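Object Naming and Pick Selection in a Cluttered Simulated Kitchen
Project report, Jindham Robotics Lab course

1. Background

Our group worked on how a simulated robot arm decides which object to reach for when it is given a short written instruction such as "pick up the tomato." The arm and the room both run in the Brirnel simulator, which the course provides. The policy we tested was trained by last year's group on simple tabletop setups, mostly fruit and boxes spread far apart. We did not retrain it. We wanted to know how its choices change when the table gets crowded and some of the objects are unusual.

The original plan also included a comparison with a second policy. We dropped that in July when we saw how long one full run was taking on the shared machine.

2. Setup

Every trial starts with the arm in the same rest pose at one end of a wooden table. Objects are placed by a script that picks positions at random and rejects any layout where two objects touch. Lighting comes from one fixed direction, so shadows on the table can be long.

The object models come from two sources. Plain household items are from the simulator's own library. The rest are from a scanned and hand-made collection we call the Gerov set, which has things the policy never saw in training.

We used 66 layouts. Each layout was run with several instructions and repeated with different random seeds, for a total of 2,587 trials after we removed the ones that crashed. A trial ends when the gripper closes or when the time limit is reached. We logged the object closest to the gripper at that moment and called it the chosen object. A trial counts as correct if the chosen object matches the one named in the instruction. We did not score whether the object was lifted, as grasp quality was another group's topic.

3. Choosing the instructions

At first we wrote the instructions by hand and each of us used different words. One person wrote "jar" where another wrote "bottle." We fixed this by making a list with one name per object and using the same sentence form every time. Objects that appeared twice in a layout were a problem, because "pick up the hand" has two right answers. We accepted either one as correct and marked these trials so that they could be looked at separately.

4. Results

The policy did well with common foods. Tomato was the easiest target by a clear margin, including in layouts where it was near the edge of the table. Bowls were also reliable.

Bottles were worse than we expected. In many failed bottle trials the arm went to the right area of the table and then closed beside the bottle, over its shadow. We checked this by turning shadows off in 8 layouts and running the same seeds again. Most of the near misses went away, though a few stayed.
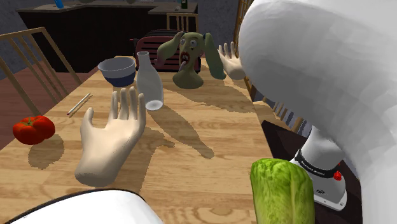
Layouts that mix food with models from the Gerov set gave the least steady results. With a hand model on the table, the policy sometimes reached for it no matter what the instruction said. Our guess is that a pale shape with parts sticking up looks like a good thing to grasp, but we have no test that shows this. The green bust with pigtails was rarely chosen by mistake. When it was the named target, the policy often timed out without closing the gripper at all.

Thin objects were close to a total failure. The matchstick was almost never chosen, and we think it covers too few pixels at the input size the policy uses.

5. Problems

The camera view was fixed, and in some layouts the arm itself hid part of the table. Objects behind it could not be chosen fairly. We found this after around a third of the trials were done and decided to keep going so the data would stay consistent. The Engebretsen script we used for the tables also rounded scores before averaging them, so we recomputed those by hand.

6. Further work

We would like to add a second camera and repeat the shadow test on all layouts. The next group should also vary the light direction, which takes a one-line change in the scene file. The layout files and logs are in the course folder, along with the list of object names.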